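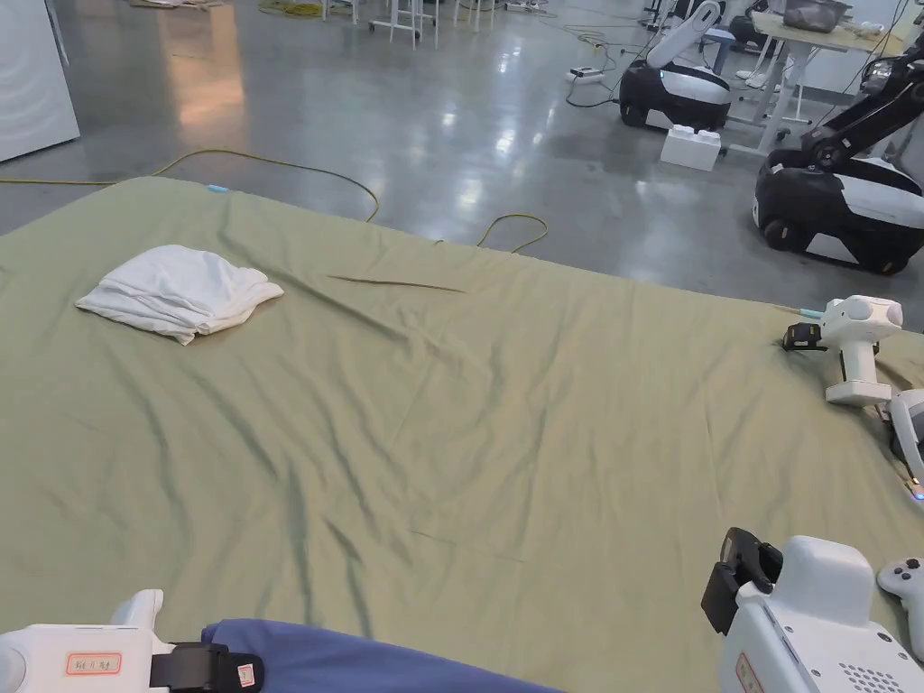

Towels are the usual first item for a folding machine, and with good reason. They are rectangular, they have no buttons, and a fold that is half an inch out still goes in the cupboard. The notes below cover what a two-armed machine can be expected to do with household linen at present, what still has to be done by a person, and how to lay out the work so that either one gets through it faster. They replace the May version of this page.

## Towels and washcloths

A bath towel can be folded by machine if it arrives flat. Picking it out of a basket is a separate job and a harder one. The gripper has to find a corner in a heap where most of the corners are hidden, and a two-finger gripper tends to take hold of two layers at once.

For a hand fold:

- Lay the towel face down with the long side toward you.
- Bring the long edges together, then smooth from the fold outward.
- Fold in half across the width, then in thirds.
- Turn the stack so the closed edge faces the front of the shelf.

Morfudd Hopkin at Vostness timed this sequence against a two-armed machine on the same plain cotton towels. By hand, a towel took 5 seconds from flat to finished. The machine took 30. It did not slow down over the run, but it had to be handed each towel already opened out, and that time was not counted.

Washcloths go slower per piece. The edges are short, so a small error in the first grasp is large in proportion, and the finished stack leans. Folding once and stopping there gives a better result by machine than trying for quarters.

## The surface

A bed is the surface most homes have, and it is a reasonable one. It gives slightly under pressure, which lets fingers get below the edge of a cloth. A hard table does not, and both people and grippers end up pinching at the hem from above.

Pull the sheet tight before starting. Wrinkles in the sheet are easily picked up along with the item being folded, and a machine working from camera views can mistake a long crease for an edge. A plain sheet in a color unlike the laundry helps. White towels on a white sheet are a poor combination for any system that has to find a border by sight, and not much better for a person in low light. 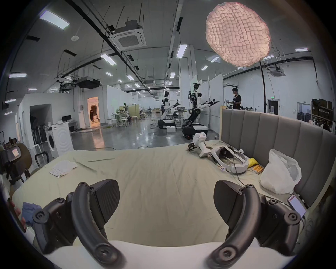 *White towel, folded, on the left half of a pale green sheet.*

Keep finished pieces to one side and leave the middle clear. If the finished stack sits in the working area it gets dragged out of square by the next item. Left-handed people will generally want the stack on the right.

Height matters for people more than it does for machines. A low bed is fine for one load. For several, raise the work to the level of the hip bone or sit down to it.

## Shirts and other shaped items

Dark T-shirts remain difficult. A navy shirt dropped on a bed shows a camera very little: the folds, the neckline and the sleeve openings are all close to the same tone. Side lighting brings out more of the shape than an overhead panel does. A lamp placed at mattress height is worth trying before any change to the equipment.

Shirts should be sorted before they reach the folding surface. The useful split for a machine is by shape and not by owner: towels, pillowcases, short sleeves, long sleeves, everything else. Each group can then run as one routine. Sorting by owner is done after folding, by hand, and takes little time because the stacks are already square.

Items inside out should be turned by a person. So should anything with

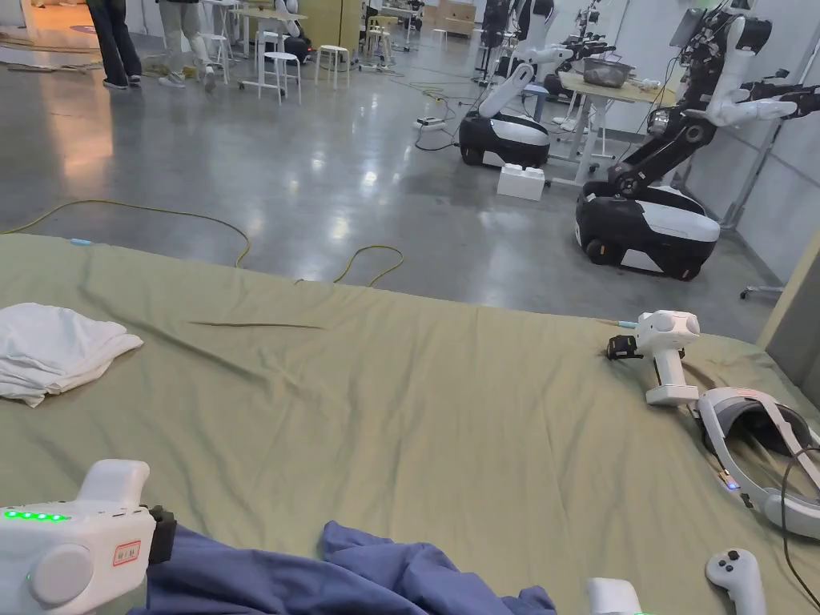 a zipper, a hood or a drawstring, all of which catch on gripper fingers or pull the fold off line. Socks can be matched by camera with fair success, but rolling or tucking a pair needs one hand to stretch the cuff while the other pushes through it, and a simple two-finger gripper is badly suited to that. Lay matched pairs flat, one on the other, and leave them so.

A shirt that has been bunched for any length of time should be shaken out twice before folding. Shaking is quick for a person and awkward for an arm, which has to hold two points at the right distance and move fast enough to open the cloth without striking anything nearby.

## Teaching the fold by hand-held gripper

Some systems learn from a person folding the laundry with a pair of hand-held grippers in place of bare hands. The method limits the person to roughly what the machine will be able to do, and that makes it a useful test for anyone deciding which chores to hand over. If a fold cannot be done comfortably with two pincers, it is not ready.

Points to watch:

1. Use the same starting position for every piece, and vary it only after the plain case works.
2. Grasp the hem at the corner. A grasp further along the edge leaves a flap.
3. Lower the cloth before opening the grip. Dropping it from a height adds a crease that then has to be smoothed.
4. Smooth with the side of the tool, from the fold outward.
5. Keep cables off the cloth.

Hopkin recorded 24 towel folds in one sitting at Bronport on a Saturday and discarded 3, all for double-layer grasps. Her note on the session reads: "Slow down at the second corner. The first one is never the problem."

People new to the grippers usually lift too high. The cloth needs to clear the surface by only a couple of inches. Anything more and the free edge swings, and it lands somewhere different each time.

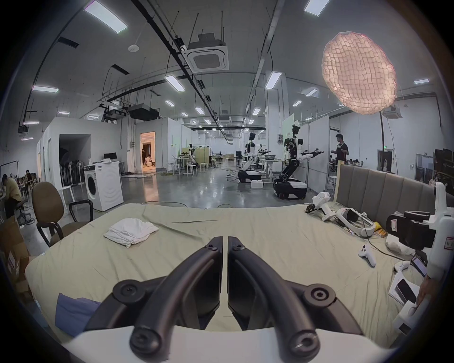
## Fitted sheets

No. The elastic gathers the corners out of sight, the piece is wider than the reach of most arms, and the standard method depends on turning one corner inside another. The Gethin and Protero trials both left fitted sheets out of their task lists.

By hand, tuck the two corners on one short side together, repeat on the other side, lay the sheet down with the elastic facing up, and fold the edges in until it makes a rectangle. Then treat it as a towel.

## Loading and unloading the washer

Front loaders are easier for a wheeled machine than top loaders, as the arm can go straight in. The remaining trouble is at the back of the drum, where small items stick to the wall. Run a hand round it after unloading, whoever or whatever did the unloading, and check the fold of the door gasket for socks.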